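Part 4: Setting up the Plomia on your kitchen table

Okay, if you've done Part 3 you've got the water filter jug out of its box, you've washed the parts, and you're wondering why there are two lids. I wondered too! The flat one is for the fridge and the domed one is for the counter, and you can swap them any time you like.

1. Pick a flat spot near the sink. I use the end of my table, but a counter is fine. Keep it out of direct sun, or you'll get green fuzz in the tank by May (ask me how I know).

2. Soak the filter in cold water for 15 minutes. Push it under with your hand until the bubbles quit. The leaflet says five minutes and I've never had any luck with five.

3. Drop the filter into the funnel, arrow down, and turn it until it clicks. It's a small click. If you're not sure, give it a gentle tug, and if it lifts out, go again.

4. Fill the top with cold tap water, let it drain through, and dump it on your houseplants. Do that twice. The first jug usually looks a bit gray, and that's only carbon dust.

Caution: never run hot water through the filter. It ruins the thing and you don't get your money back.

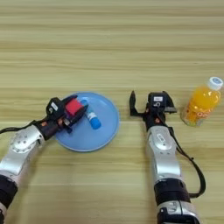
5. Third fill is for drinking. Mine takes nearly 70 seconds to get down to the line with a new filter, and longer as the weeks go on, so I top it up after dinner and forget about it till morning.

6. Set the counter on the lid. Hold the button until you see 778 (that's the code for the standard filter), let go, then press once to lock it in. If you bought the long-life one, the code is 575 and everything else is the same.

Note: Giorgia Cattaneo wrote in to say her lid went blank right after step 6. Take the battery out, wait a minute, put it back, and do the code over. That fixed hers and it's fixed mine a couple of times.

Note: Flukia filters do fit the funnel, but they sit a little high and water sneaks around the sides. I'd stick with the regular ones. If you've already got a pack, save them for the older Villen jug, where they fit great.

When the counter gets down to zero, the little drop on the lid starts blinking and it's time for a new filter. Go back to step 2 and start from there. You don't need to wash the whole jug every time, but I do the funnel with a soft brush and plain dish soap, and I rinse it really well.

Next up is Part 5, cleaning the spout, where I'll show you how to get the flap off without snapping the hinge.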